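How a gripper learns to fold

Have you ever folded a jumper? Your fingers do many small jobs at the same time. For a robot this is hard, so first a person must show it how.

At the Bevamell workshop we build grippers which you hold in your hand. Each one has two fingers. When you squeeze the handle, the fingers close, like a crab's claw. We can make all the parts for one in 3 evenings, if the printer behaves well.

The fingers are made of flat plates, joined with screws. Do not tighten the screws too much! Then the plates cannot turn and the fingers get stuck. A grown-up should help you with the small screwdriver.

At the end of each finger there is a pad. Cloth is thin and it slips away, so the pads must hold it gently.
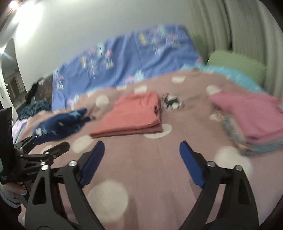 Now comes the practice. Take one gripper in each hand and pick up a corner of a cloth. Bring it slowly to the other corner, and let go. Our rule is 30 folds, then a rest for your hands. The first ones will be crooked, and we keep these too.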